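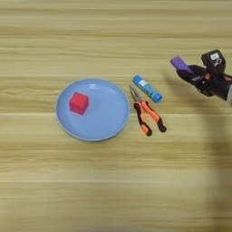 Neema Kombo wrote in after the last newsletter to tell me I was wrong about potlucks. Sign-up sheets, she said, are the reason people stop coming, and if I would quit assigning dishes by last name I might find out what my neighbors can cook.

Home News Recipes Back Issues Contact

Search this site Go

July 2018
Posted by the editor, Cleltville Neighbors Newsletter

Well! I've been running the sign-up sheet for the Owino Street supper for a good long while now, and I was a little stung. A through H brings a main dish, I through P brings a salad or a vegetable, and everybody else is on dessert. My mother did it that way at church and her sister did it that way at the grange, and I never once thought to ask if it was a good idea. But I read Neema's note again over breakfast and then I read it to my husband, and he said (without looking up from his toast) that he has been wanting to bring his baked beans for years and our last name puts us on cake. I had no idea! He hates making cake. I've been making the cake.

So in June we tried it her way. No letters, no sheet, just a card on the mailbox cluster saying come at suppertime and bring something you like to eat. I'll admit I made a backup lasagna and hid it in the oven at home, because in my head I could see 30 people standing in the street with 15 bags of chips and a watermelon.

We did get a lot of potatoes. There was a cold potato salad with dill, a hot one with bacon and vinegar, a pan of scalloped potatoes, and a dish from the new family on the corner with potatoes and peas and a good deal of mustard seed, and I went back for that one more than I should say in print. We were short on green things. The only real salad was mine, and it was mostly cucumbers. But the talk was so much better than usual. When people have brought the thing they like, they want to stand next to it and tell you how it goes, and you end up learning that the man you wave to every morning puts coffee in his chili.

The baked beans were gone before the corn was off the grill, by the way. My husband has mentioned this a few times.

I did hear a couple of complaints, and fair is fair, so I'll pass them along. One was that dessert was thin – we had 2 pies and a bowl of cherries, and the kids got to the pies first. Another was that a few folks felt shy about coming when they didn't have a specialty, and a sheet at least tells you what to do. I understand that. I was a bride in this town with one casserole to my name, and it came off the back of a soup can. If that's you, please bring bread and butter, or ice, or nothing at all and stay to fold up chairs. We never have enough ice.

Neema and I have since had a long phone call about it and we've met somewhere in the middle. For the next supper there will be no assigned dishes, but I'll put out a card where you can write down what you're bringing if you feel like it, so the rest of us can look it over and think, hm, that's plenty of potatoes. She wanted the card to be optional and I wanted it in pen. We both got our way.

A few practical things while I have you. Please put your name on the bottom of your dish with masking tape. I still have a glass pie pan, a slotted spoon and the lid to something oval sitting on my dryer, and they've been there since June. If your food has nuts in it, write that on the tape too and stick it on the side where people can see it. Bring your own serving spoon. The long tables are coming from the Flendlow hall again, and they need to go back the same night, so anyone with a pickup should call me. Parking is fine on the Rallum Road side but please leave the hydrant clear, and don't block the drive at 1308, as she works nights and has to get out.

And if you have that mustard seed potato recipe, or can talk the cook into sharing it, I'd love to run it in the next issue. I asked once and was told it's done by eye, a handful of this and that, but I have hands too and I'm willing to try. Neema says she'll write up her peanut stew for us if I promise not to cut it down to fit. I've told her she can have the whole back page, and the lost-and-found will just have to go up front with the pie pan.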